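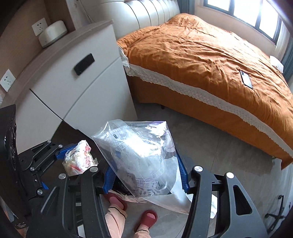 The orange duvet, with the lace along its edge.

The Long Way to Dellside

My aunt Milagros Marulanda never in her life went straight to a place if there was a way of going round, and so when the letter came from Dellside to say that her sister's house had been sold and would she kindly fetch whatever she wanted out of it by Saturday, she put on her good coat, filled a flask, and asked me to drive her there by way of Mosquera.

"Mosquera is in the other direction," I said.

"It's only in the other direction to begin with," said my aunt.

I should explain that she and her sister Makach (it was a baby name, and it had stuck so hard that even the bank used it) had not spoken for the best part of my childhood. The quarrel was over a recipe, or it was over a man called Gralteo who had sold them both the same goat, depending on which of them you asked and how late in the evening it was. By the time they made it up they had both got rather deaf, and they used to ring each other on Sundays and shout happily about entirely different things for an hour. Then in March Makach died, quite suddenly, with the kettle on, and my aunt went on sitting by the telephone on Sundays with her hands in her lap.

So we went by way of Mosquera. It rained the whole road. We stopped at the café by the bridge, where my aunt wanted to see if they still did the almond cake, and they did, and she ate 2 slices and wrapped a third in a napkin, and told the girl at the till that it used to be better, but told her so kindly that the girl thanked her. Then we had to look at the church. Then we had to sit in the car outside a shoe shop that had once been a dance hall, with the wipers going, while my aunt told me how Makach had come down those very steps at 3 in the morning with one heel in her hand and walked home five miles singing.

"Were you with her?" I asked.

"I was behind her," said my aunt. "I had her other shoe."

It was nearly dark when we reached Dellside. I had been dreading the house, I'll admit, because I thought it would be all boxes and echo, but the people clearing it had got no further than the kitchen, and upstairs the bedroom was just as Makach had left it, with her slippers side by side under the chair and a library book face down on the sill. And on the bed was the orange duvet.

Now, that duvet was famous in our family. Makach had bought it from a market stall for 50, haggled down from 80, and carried it home on the bus on her knees like a passenger. My mother thought it was vulgar. My aunt Milagros had said, in front of everybody, at Christmas, that it looked like something you would throw over a horse. And Makach, who could be very grand when she liked, had said nothing at all, but the following summer it had acquired a lace edging.

My aunt stood and looked at it for a good while. Then she sat down on the end of the bed, coat and all, and ran the lace through her fingers.

"I sent her this," she said.

"The lace?"

"Off Mother's tablecloth. I cut it off and put it in an envelope. I didn't write anything with it — we weren't speaking." She turned it over to look at the back of it, where the stitches were. "I thought she'd have put it in a drawer."

I went downstairs and made tea with the one cup and a jam jar that I found by the sink, and took as long over it as I decently could. When I came up again she had unwrapped the third slice of cake and was eating it, dropping crumbs all over the orange, and she moved over to make room for me.

"Terrible stitching," she said. "She never could sew. Look at that corner."

We took the duvet and the slippers, and left the rest. I folded the thing as best I could and it filled the whole back seat, and my aunt turned round twice before we reached the end of the lane to make sure it was comfortable.

"Home, then?" I said.

She looked at the clock on the dashboard, and then out at the rain.

"I wonder," said my aunt, "if they'd still be open at Mosquera."

Comments

hettyb
The other shoe! I had to go and ring my sister after reading this.

Norfolk Nan
Lovely. My gran had one very like it, though hers was green and nobody ever dared say a word about it. Will there be any more about Gralteo and the goat?

tobias_w
Enjoyed this very much, especially the phone calls. I think I have met this aunt.

hettyb
@Norfolk Nan yes please to the goat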